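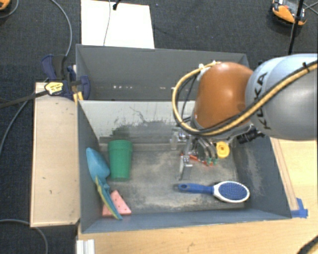 The liquor count at Trindetham began at 4:15 in the morning, after the last of the bottle-service tables had been closed out on the register. Ustyna Derkach did the main bar first. She weighed each open bottle, subtracted the weight of the glass, and entered the result in the ledger under the rail number.

The variance on the private rooms was 15 bottles for August. The allowance was 2.

She carried the ledger upstairs. Iason Kouris had the office door propped open with a case of tonic and was sorting the dancers' house fees into envelopes by shift.

"Room four again," she said. "Poured but not rung."

"Who had the room?"

"Your brother."

Iason finished the envelope he was on and wrote the total across the flap. Fotis Kouris held no position at the club. He had a key to the side entrance, issued when their father signed the lease over, and the lease listed both sons.

"Guests?"

"Thanasis Psarras and two men from Athanasiadis. They stayed until close. The host charged the room minimum, 500, and nothing after that. Fotis told him it was on the house."

"The minimum on that room is 3000."

"He told him that too."

Athanasiadis owned the building next door and had made one offer on the lease, in writing, in the spring. Iason had declined it in writing. The copy was in the second drawer with the fire certificate and the liquor license. He opened the drawer. The fire certificate was there, and the license. He looked through the folder from the back to the front and closed it.

Downstairs the cleaners had turned on the overhead lights, and the stage showed its tape marks and the scuffed ring at the base of the pole.

"Do I post the variance?" Ustyna asked.

"Post it. Put his name in the margin."

She wrote it in ink, initialed the line, and turned the ledger around for him to sign.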